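Low-Cost Noise Logging on the Stallbridge Bus Corridor
Student project report, term 2 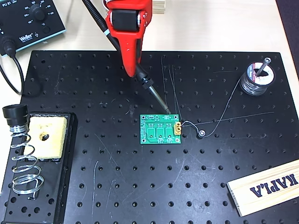 Noise from buses is one of those things people in Stallbridge complain about a lot but there isn't much data on it, at least none we could get. The city has one official meter and it's up by the hospital, nowhere near Lavska Street. So the plan was simple: build small sound loggers, put them along the corridor, leave them out, see what the street sounds like over a normal week. Commercial ones cost too much for a class budget. Ours ended up as a microphone, a clock chip, a memory card and a battery pack. Most of the build time went into the circuit boards, small green ones with white lettering and mounting holes at the corners, and soldering took way longer than the schedule said. An iron tip held over pads that small leaves no room for a sloppy joint. Next time I would order more spares.

Where the loggers went

12 loggers total. Eight on Lavska Street between the library and the rail underpass, four on the side streets as a comparison. All strapped to lamp posts above head height, mic facing the road. Permission from the city came late so we lost the first weekend. One logger filled with water on the second night (bad lid seal) and its data is left out completly. Another had its clock drift, fixed afterwards by lining up the noon church bell with the neighbors on either side.

What we measured

Average level each minute, plus the loudest single second in that minute. No audio was saved, only levels — this was a condition from the school and also makes the files tiny. Before going out, every logger sat next to a borrowed reference meter in the music practice room while we played steady noise at three volumes. They all read low at the quiet end. Correction table is in Appendix B.

Results

Lavska Street is loudest on weekday mornings, no surprise. What was a surprise is where. We expected the underpass, because of echo. It was the stop outside the Erinent building, by a clear margin, and the peaks line up with buses pulling away and not with buses arriving. The hill starts right there. Buses leave the stop, go straight into the climb, engine works hard, and the front of the building is flat stone so it bounces back over the sidewalk.

We logged 1000 loud events on the main street once the duplicates were merged. An event is any peak well over the background for that hour, full rule in Appendix A. 700 of them matched a bus departure on the timetable within a minute. The other 300 were everything else: trucks, motorcycles, sirens, the glass recycling pickup, which is very loud and very early.

Side streets were much quieter, except Hellström Lane, which drivers use as a shortcut when the underpass backs up. You can see the shortcut traffic in the graph as a sort of second rush hour, a bit behind the first one.

Problems

One week is short. School was in session the whole time so nothing here says anything about vacations. Timetable matching assumes buses run on time and they don't always. Some of the 300 are probably late buses, and a few of the 700 are probably trucks that happened to go by at the right moment. Wind on the mics was worse than expected — foam covers helped but two of the posts are on an open corner and those readings are noisy all Thursday afternoon.

Also the batteries. Rated for ten days, lasted six. Cold nights maybe. We had to swap them halfway and there is a gap in the graphs where that happend.

Next steps

Run it again in December when windows are shut and the heating fans are on, to compare. Ask the bus company for real departure times in place of the printed ones. Try moving one logger across the street from Erinent to check the echo idea, since right now that is only a guess.

Data files and both appendices are in the class folder.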